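# The Welcome Folder Has Got Out of Hand

I have stayed in a lot of holiday lets, mostly in the sort of places where the listing says "moments from the beach" and the moments turn out to be uphill. I like them. I like the single sharp knife, the jigsaw with the lid taped down, the shelf of thrillers left behind by people who couldn't finish them. What I have gone off is the folder.

You know the folder. It lives on the kitchen worktop and it used to hold the wifi password, the bin day and a takeaway menu for a place that shut in the spring. At Skolonstead, where four of us spent a week in June, it ran to 63 pages. It had dividers. There was a section called Our Ethos, which came before the section on how to turn on the hot water, so that on the first evening I learned a great deal about the owners' feelings on linen while standing in a towel.

I blame the listings, which have been swelling for years. A cottage can't just sleep six any more. It has to be a retreat, with a name and a story and a view that "invites you to pause". Having promised all that in 700 words online, the owner naturally feels the guest should be told how to do it properly once they arrive.

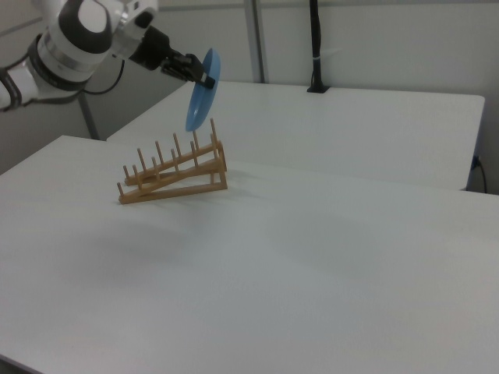 So we get rules, written in the voice of a friend who has been let down before. Please don't move the driftwood. Please use the grey towels for the beach and the white towels for yourselves. Kindly leave the cottage as you found it, followed by two sides of paper on the ways in which people haven't. Strip the beds, empty the dishwasher, sort the glass, sweep the sand off the step, and be gone by ten o'clock. Then you look at your booking and find you've paid a cleaning fee.

I raised this with Ynyr Bellis, who lets two cottages of his own and doesn't like me writing about it. His position is that every rule in every folder has a guest behind it. Somebody once barbecued indoors. Somebody brought five dogs and declared one. I believe him. But the shops have customers like that as well, and I've never been asked to mop Jenier on my way out with a pint of milk.

(Jenier is the village shop near Skolonstead. It sells milk, firelighters and one kind of cheese, and it was the best thing about the week. It isn't in the folder.)

What bothers me more than the chores is the tone. A hotel tells you breakfast stops at half past nine and leaves you to your conscience. The folder wants to be liked. It says "we're super relaxed here" at the top of a page and has a laminated diagram of the recycling at the bottom. You spend the first night creeping about like somebody minding a house for an aunt, and by the time you've stopped, it's Thursday and you have to start thinking about the oven.

There are owners who manage it. Prys Foulkes has a flat above a chandler's that I've rented more than once, and his instructions are on the back of an envelope pinned inside the cupboard by the door. They say which key sticks, where the fuse box is, and that the gulls will have your chips. That's the lot. I have never left a place so clean in my life. I even did the skirting boards, which I don't do at home.

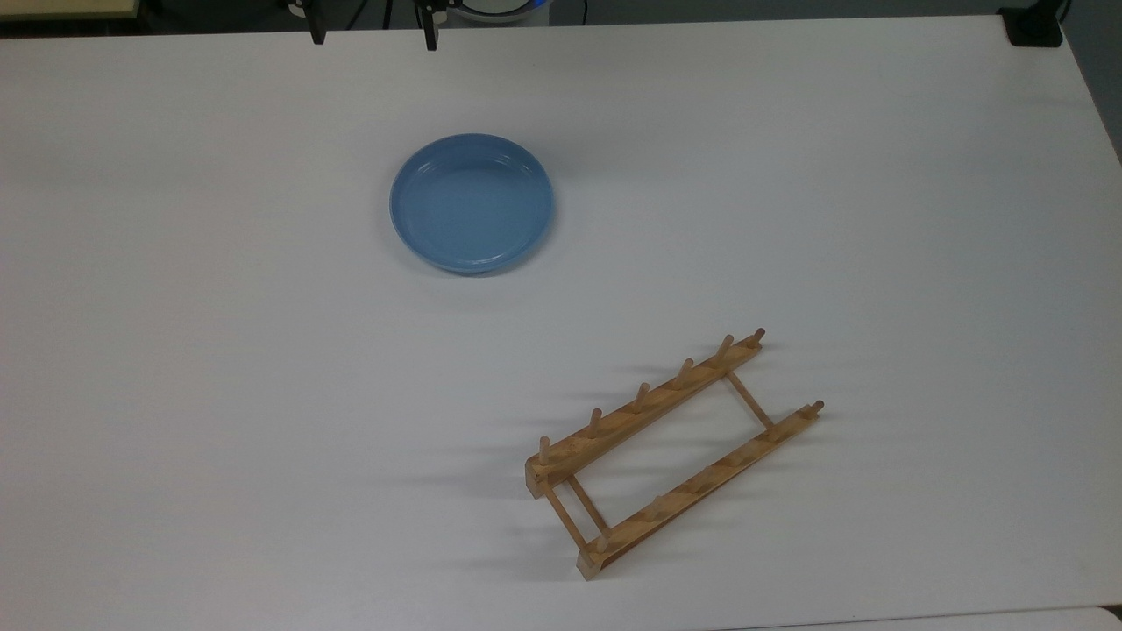

*A light blue plate and a wooden dish rack, with room to spare.*

I put the envelope method to Ynyr, who said it was all very well for Prys, who only gets people like me. There may be something in that. The bigger agencies - Skulska is the one I use, when I can bear the emails - now send hosts a template with the headings already in, and I suppose once you've been given a heading called Our Story it feels rude to leave it blank. Macapagal, their rival along the coast, has gone further and put the whole folder on a phone app. I had to agree to it before it would tell me where the key was. I was in the rain at the time and would have agreed to anything.

My own suggestion is a modest one. Give every owner two sheets of paper. The first should cover the heating, the key, the bins, the nearest doctor and anything in the building that might kill me. The second can have the ethos on it, the driftwood, the poem about the tide, all of it, in type as small as they please. If the cleaning fee is more than the price of dinner, there should be no mention of the dishwasher on either.

I've booked the envelope flat again for the autumn. Skolonstead has sent me a form asking how the stay made me feel, with a box that takes up to 2000 characters. I've used most of them on the towels.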